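Jitesgate library shuts for repairs, books go to Pappas hall

07/04/2019

Jitesgate's main library closed its doors this morning after rain got in through the roof over the childrens section. Over 100 books were moved out overnight. No one hurt.

Branch manager Nandini Hegde said the leak was spotted in March and patched twice. "It held for a while. Then it didn't," she said. Repairs set to take 4 weeks.
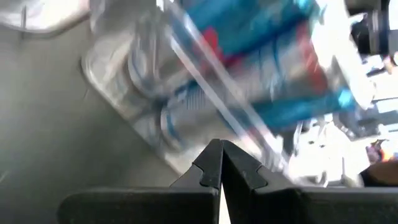
Photo: Tuncay Başaran

Borrowers can use a temporary desk at Pappas Hall on Dikus Street, open till six. Holds will be kept there. Fines are frozen untill the main building reopens, and anything due back before then can stay out.

Story time moves too — same hour, upstairs room, bring a cushion. The homework club is off for now.

Roofing firm Stelix has the job. Cost not yet known. The city council will take it up at its next meeting, along with a request for new gutters on the north side.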